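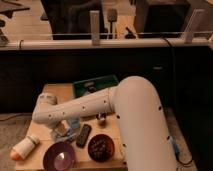
Dernière modification de la page : septembre

Bras Castard pour poste sur table – fiche de préparation d'achat

Le Castard est un bras blanc à pince, prévu pour la manipulation de petits objets courants sur un plan de travail : bols, télécommande, flacons, pièces souples. Il est proposé par Tutberg, seul ou avec le lot d'accessoires Perkard.

Prix hors taxes, par poste
Lot Perkard (câbles, doigts de rechange, visserie) : 1 071 €
Jeu de patins de pince supplémentaire : 155 €
Mise en service sur site : 233 €
Le prix du bras est établi sur devis, valable 10 semaines.

Le transport n'est pas compris. Pour une commande groupée, demander un devis par site de livraison.

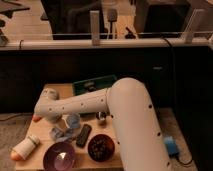

Service Équipement et automatisation – Mercado

À prévoir avant la commande

Mesurer la table et le dégagement autour. Le coude passe au-dessus du plateau et l'avant-bras s'étend à l'horizontale : compter aussi la place qu'il prend en hauteur. Vérifier le passage des câbles au sol – ils ne doivent pas traverser une zone de circulation.

Les objets à manipuler sont à la charge du service demandeur. Bols, télécommande et autre petit matériel s'achètent sur le budget de fonctionnement, le bras et le lot Perkard sur le budget d'investissement. Les patins de pince sont des consommables et ne sont pas couverts par la garantie.

Demandes de devis : formulaire interne, rubrique « Robots et postes ». Joindre un plan coté du local et le code budgétaire.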